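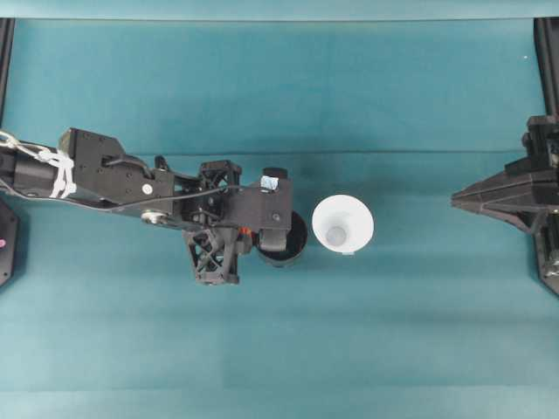 Dark cup and white cup on a teal cloth

4. Steaming tablecloths and other flat linen

The Beltis hand steamer can be used on cotton, linen and most mixed fabrics. Read the care label first. Do not steam waxed or plastic-coated cloths.

1. Unplug the steamer and lift out the tank.
2. Fill the tank with cold tap water up to the 800 ml line. Do not add scent or starch.
3. Push the tank back in until it clicks, then plug in and switch on.
4. Wait for the green light – some 2 minutes from cold.
5. Hang the cloth over a rail or a door. Point the head at the floor and press the trigger until the steam runs evenly.
6. Work from the top down, pulling the lower edge gently with your free hand.
7. Go over fold lines twice, once on each side.
8. Leave the cloth hanging until it is fully dry before you put it away.

Caution: Steam can scald. Never steam a cloth while someone is holding it up for you, and keep the flex clear of the head.

Note: In hard water areas, descale the steamer after every 275 minutes of use (see section 6). Replacement tank seals are sold under part number 876.

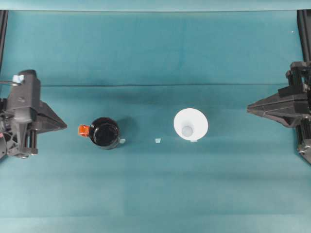 Can I steam a cloth while it is on the table?
Only if the table is covered with a heat-proof pad. Steam goes through the fabric and can mark varnish or lift veneer. Hanging the cloth also gives a better finish.

If water drips from the head, release the trigger and wait for the green light to come back on.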